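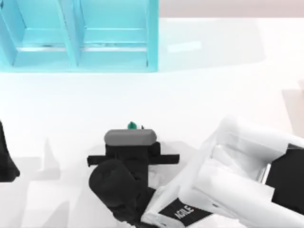 The cheapest place to buy a gripper is inside a simulator, where it costs nothing, never needs a new fingertip and arrives before lunch. Farzana Fakir has bought 14 of them this way. She shows me the list on her laptop with the air of someone owning up to a shoe habit.

Fakir runs the test bench at Duna, a small outfit that advises warehouses and kitchens on which robot hand to buy and, more often, which not to. Her clients want to know whether a gripper can take a small thing off a worktop and put it on a shelf. It sounds like a dull question. Firms have gone bust over it.

The method she uses now is to try everything on screen first. A pair of arms, a white worktop, a turquoise shelf with two compartments, a little teal object to pick up. The software swaps one set of fingers for another and the whole thing runs again. In July her team got through 207 attempts with a plain two-finger gripper before anyone had plugged in a real one.

I asked what the results were worth.

"On their own? I wouldn't sign a cheque on them," she said.

Good. Neither would I. I have sat through enough sales talks to be wary of any robot that has only ever worked in a picture. Simulated friction is a number somebody typed in. Simulated light does not bounce off a shiny counter at four in the afternoon and blind the camera. The makers will tell you their physics is very close to the real thing, and then go a bit quiet when you ask how close.

Duna's own figures are a case in point. Two grippers went forward to the bench, the Paltex and the Petkov. On screen the Paltex was well ahead. It has long thin fingers that reach past clutter, and the simulator loved it. On the bench the same fingers flexed under load and let go of 6 objects in the first session. The Petkov, squat and ugly, dropped one.

Pichit Limsakul, who looks after the controllers, thinks this is unfair to the software. Nobody had told it the fingers could bend, he points out, so it assumed they couldn't. He has since put some bend in and the scores have moved closer together. I am glad to hear it, but he knew how much bend to add only after measuring it on the bench. A client with no bench would have ordered the Paltex.

Where the simulator does earn its keep is in ruling things out. Amerley Essien, who handles the camera side, spent a morning shifting a virtual camera above the worktop and found that from several positions the gripper hid the very object it was meant to pick up. She dropped those positions without drilling a single hole. The old way, she says, was four brackets and a bad temper.

There is a third product, a controller called the Parka, which promises to carry settings from screen to arm with no retuning. Duna has had one on loan since the summer. Limsakul has retuned it twice.

Fakir's advice to buyers is short. Ask for the bench results, ask what was being picked up, and ask to see the drops. If the salesman has only a film of a very clean worktop, ask for the loan of a gripper and a box of your own stock. The Petkov goes back on the bench next week with wet packets, which the simulator cannot do at all.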